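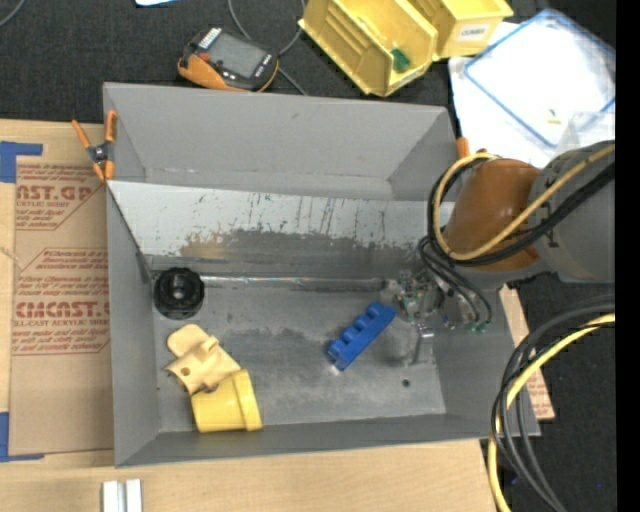 Elmarie Ngubane asked under my last post whether a shared driveway should scare a buyer off a house that is otherwise right. My answer is no, but read the paperwork before you make the offer. Longer version in this thread.

I help people buy houses in and near Stundow. A lot of the older streets on the hill were built with one driveway between two homes. Buyers see it at the showing, say "oh, we'd work it out," and don't bring it up again until the title report comes in.

First thing to find out is whether there is a recorded easement. Ask the listing agent for a copy. If the agent says "it's always been that way," that means you don't have an answer yet.

An easement is a right to use part of someone else's land. On a shared driveway it usually goes both ways. You can drive over their half and they can drive over yours. It should be written down and filed with the county so it passes to the next owner.

Then look for a maintenance agreement. It may be in the same document or a separate one, and plenty of driveways have the first without the second. You can have every right to use the pavement and still have nothing in writing on who pays to fix it.

Example from March. A couple I worked with wanted a three-bedroom on Wieser Lane. Good roof, dry basement, nice light in the kitchen. The easement was on file and it was two paragraphs long. Snow wasn't mentioned. Parking wasn't mentioned either.

We asked the seller to get a signed agreement with the next-door owner before closing. It took longer than anybody liked. The lawyer's bill was roughly $500 and the seller paid it. They split repairs evenly and neither side parks past the back corner of the house.

Closing got pushed because of it. My buyers had to extend their rate lock, so ask your lender what that costs before you ask the seller for anything like this.

Somebody will ask about lenders. Some want to see a recorded agreement and some don't. Ask yours early, with the address in hand. Don't go by what your brother-in-law's lender did.

Title insurance: read the exceptions page. The driveway easement will often be listed there, which means the policy doesn't cover fights over it. People skip that page because it's dull. It is dull.

Get a survey if you can. On Furnus Street the fence and the lot line don't match on several of the lots, and the driveway may sit mostly on one side. You want to know which side before you pay for new asphalt.

Go meet the neighbor. Knock, say you're thinking of buying, ask how the driveway has worked. Most people are glad to be asked. If they spend the whole time complaining about the current owner -- well, that's information too.

On price: I don't have a set number I take off for a shared driveway. I look at what similar houses sold for on the same street, where most of them share one anyway.

Elmarie, if yours is the one near the Flunent Road end, send me the listing and I'll look up the deed.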